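Teaching the robot by hand: questions I keep getting
Updated 2019-07-19

I run the demonstration side of Demton, our project for teaching home robots chores by driving them through the chores ourselves. My inbox fills up with the same questions, so I've put my answers in one place. Write to me if yours is missing and I'll add it!

What do you mean by "showing" a robot a task?

I mean I do the job through the robot, start to finish, and we save everything: what the robot sensed, what I told it to do, and when. Do that enough times and there's something for it to learn from. One full run is called a demo. Some people call it an episode, and we use both words in our files (sorry, I tried to fix that and gave up).

By hand or by remote control, which is better?

Depends on the chore. Guiding the arm by hand is lovely for short things like wiping or pushing a drawer shut, where you want to feel the contact. Remote control is what I use for anything that involves moving through a home. I can't very well hold a robot's wrist and walk it through three rooms of a simulated apartment.

So you work in simulation?

Most of the time, yes. Our simulator is called Bindix, and it loads whole apartments with doors, floors, furniture and small things to pick up. I like it because a dropped cup costs me nothing and the reset takes a second. The driving software is Tiwari, which turns my hand controller into arm and base motion. You can also use a keyboard, but please don't start there. It's slow and your demos will look like a crane at a building site. 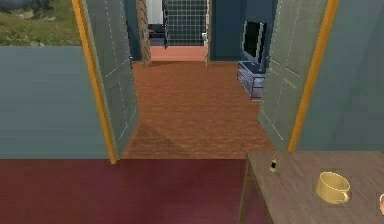
Fetch-and-carry is the chore family I spend the most time on — a cup on a table in one room, a place for it in another, and doorways in between. New drivers always want to rush the doorway. Go through it slower than you think you need to, and line up the base before you're in it. A demo full of little last-second corrections teaches the robot to make little last-second corrections.

How many demos does one task need?

For a simple pick-up I'd plan on some 101 good ones before bothering to train. Longer chores want a lot more. Our whole collection is at 4000 right now, across every task, and I still find gaps in it when I go looking.

Can I keep a demo where I messed up?

If you fumbled and then recovered, keep it and tag it "recovery." I love those! If you knocked the cup onto the floor and quit, tag it "failed" and move on. Please don't delete anything yourself.

Should I always start from the same spot?

No, and this is the mistake I made for months. Turn on random starts in Tiwari and leave them on. Shift your approach too: come at the handle from a different side now and then.

How long should a session be?

I stop after 5 demos, stretch, get a drink, and come back. Tired driving is jerky driving, and I can spot it in the motion plots right away.

What about the real robot?

We'll be trying the best simulated tasks on Clako, our real arm-on-wheels, in August. Expect the grasping to need fresh demos, as friction in Bindix is kinder than friction in my kitchen. Sign-ups for driving slots will go on this page once I've sorted out the charger.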